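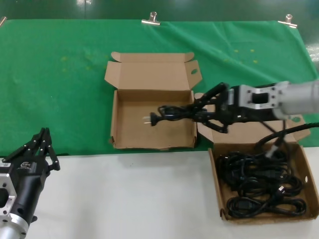 3.2 Cell layout and upkeep

The Wada cell has two arms mounted at a white table, each with a gripper on a bolted flange. It was put together for one job: moving power cables from a full cardboard box to an empty one, a single cable at a time. We describe the setup in some detail because most of the hours we lost in this study went to the cell and very few went to the learning code.

Work surface. The back half of the table is covered with a green cloth. Early trials on the bare tabletop gave poor depth readings, and the cloth fixed most of that. Its top edge is held down with metal binder clips (Figure 1). We tried tape first, but the tape let go whenever a cord snagged the cloth and pulled it forward. The clips sit well behind the reach of both grippers. The cloth still wrinkles, mostly toward the upper right, and we pull it flat at the start of each session. Small wrinkles were left alone during a session, and the policy was trained with them in view.

Figure 1. The cell during a transfer. The right arm holds a coiled black cord above the open box on the cloth, with the two-prong plug leading. The source box is at the lower right and the left gripper is idle.

Boxes. Both boxes are cardboard with lids that stay attached. The lid of the target box has to stand upright at the back. If it leans forward, the cord catches on it and the gripper pulls the whole box along the cloth when it backs away. The lid of the source box is folded back toward the cloth for the same reason. Cardboard wears out faster than we expected. The folds go soft and the lids start to lean, so we swapped both boxes after every 200 transfers, or sooner if a lid would not stay where it was put. Florano supplied all the boxes from one batch. A box from a different batch had slightly taller walls, and that was enough to cause the right gripper to touch the rim on the way in.

Arm cable. The arm's own cable gave us the most trouble. On the right arm, a thick black cable runs down from the arm and curves over the source box. In the first version of the cell this cable was tied close to the forearm. That kept it out of the way, but it was pulled tight each time the wrist turned, and after 3 weeks the connector at the gripper end began to drop out. The gripper would stop halfway through closing and the controller would report a lost device. We replaced the connector and gave the cable more slack. The cost is that the loop now hangs over part of the box, and a black cable in front of a pile of black cables is hard to pick out. We added training runs with the loop in different positions, and grasps aimed at the wrong cable became rare.

Grippers. Both grippers use linkage fingers, which close well on a coiled bundle but collect grit at the pins. We wiped the fingers down before each session and checked the pins for play by hand. The flange bolts were checked on Sunday, when the cell was not in use, and marked with a paint pen so that a turned bolt could be spotted. One bolt on the right flange backed out twice. After the second time we cleaned the threads and used a medium thread locker, and it has held since.

The left arm takes no part in the transfer itself. It was parked with its fingers open and used only when a cord hung over the edge of the source box and had to be pushed back in. We kept it powered throughout, as a cold start meant homing both arms again.

Daily check. Before each session the operator ran 10 empty moves between the boxes with the Forkatero controller in slow mode – long enough to hear a dry joint or see the cable loop catch. The operator then made one transfer by hand control and compared the closed finger position with the value stored the day before. If the two did not match, the gripper was calibrated again and the check repeated.

In total the cell made 1628 transfers in this configuration. Stops were logged by the operator under four headings: cable, box, gripper and software. Box faults were the most common and the quickest to clear. Cable faults were few after the change described above, but each one took the cell down for the rest of the session. The log format follows the one used for the Didarus cell, so the two can be compared directly in Section 5.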